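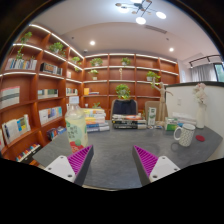 Aug 5, 2023

Well, we did it. After months of spreadsheets and test drives and me saying "let's just wait until spring" (and then it was spring, and I said summer), there is an electric car in our driveway. It's a Wasonero, the smaller one, in a blue that the brochure called slate and that my mother calls gray. I love it more than I expected to love any car, and I'm going to go on about it for a while, so get yourself a coffee.

A few of you asked how we ended up with this one, when I'd been so loud about wanting the Bisent. I did want the Bisent! I sat in one in December and came home and talked about the seats all through dinner. But the closest dealer is two hours away, and when I called to ask where I'd take it for service, the very nice man on the phone said "well, here," and that was more or less the end of it. Two hours each way for a recall or a squeaky door is too much for me.

The Wasonero place is over in Durkesow, past the feed store, and they let us keep the test car overnight. I can't recommend that enough if your dealer will do it. A loop around the block tells you the car is quiet and quick, and you knew that already. Overnight you find out that the charge port is on the wrong side for your garage, that the dog won't jump into the back because the lip is too high, and that the headlights are wonderful on a dark road. We have since bought the dog a ramp. She hates the ramp.

Now, charging, the thing everybody wants to ask about. We lived with the plain wall outlet for the first month and it was fine for errands, though after a long weekend drive it took forever to fill back up. Then we had a proper charger put in. The electrician, Annelies Mayrhofer, was recommended by my sister-in-law, and she was patient with me and my questions. The unit is a Tokarz and it came to $825 before labor. I'd budgeted for a new panel as well and we didn't need one, so I felt rich for an afternoon and then spent it on tires for the truck.

Our longest trip so far was 164 miles, out to see my aunt at the lake. We stopped once on the way, mostly from nerves, for up to 30 minutes of sandwich and charging, and rolled in with plenty left. Coming home we didn't stop at all. I did drive the last part with the air conditioning off and my shoulders up around my ears, and my husband has asked me not to do that again.

Things I don't love: the wipers are controlled through the screen, and I've now washed the windshield twice while trying to change the radio. The cup holders are shallow. The app logs me out every few days and wants a password I've reset so often I'm running out of pets to name it after.

I'll write again once we've had some real cold, as that's the part I'm curious about and a bit worried about too. If you've driven one of these through a winter, leave me a comment and tell me how much range you lost, and whether the heated seats are enough by themselves on a short drive. My aunt would like to know too. She's started looking at the yellow one.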